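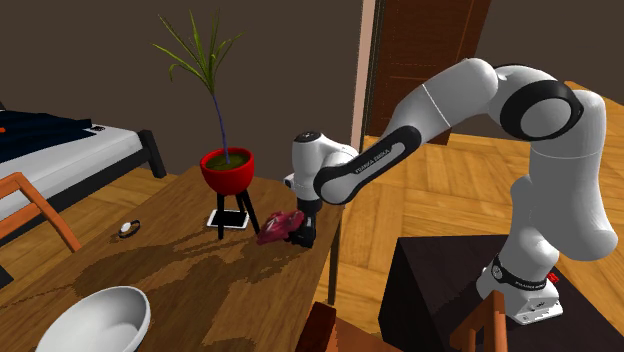
Keeping Papers and Notes in Order Before You Speak at a Public Hearing

Testifying at a legislative hearing takes a few evenings of desk work at home. These tips come from people who have done it more than once.

Print your statement in large type. Use 15 point or bigger, one side of the sheet only, and number every page by hand in the top corner. Skip the staple. Loose pages slide across quietly when you finish them.

Time yourself out loud. Reading in your head is faster than speaking. If the notice gives you three minutes, aim for two and a half – members may interrupt.

Set up one folder for each bill or inquiry. Put the hearing notice in front, then your statement, then any letters you plan to mention. Veronika Holzer of Camenzind keeps hers in plain manila folders and writes the committee room number on the tab. She has 11 of them in a kitchen drawer and clears out the old ones every January.

Flattening creased documents: lay the sheet between two clean pieces of blotting paper and leave it under heavy books overnight. Don't iron anything with a stamp, a seal or thermal printing. Receipts turn black.

Removing old tape from letters is best left alone if you need the original. Make a copy and take that.

Copies for members: ask the clerk how many are wanted and add two. Carry them flat in a box lid or a stiff envelope.

Pens leak in coat pockets. Use a pencil for notes on the day.

When you get home, write down who asked you what, with the date, and put it in the same folder. Follow-up questions can arrive 60 days later.

Last updated January 22, 2024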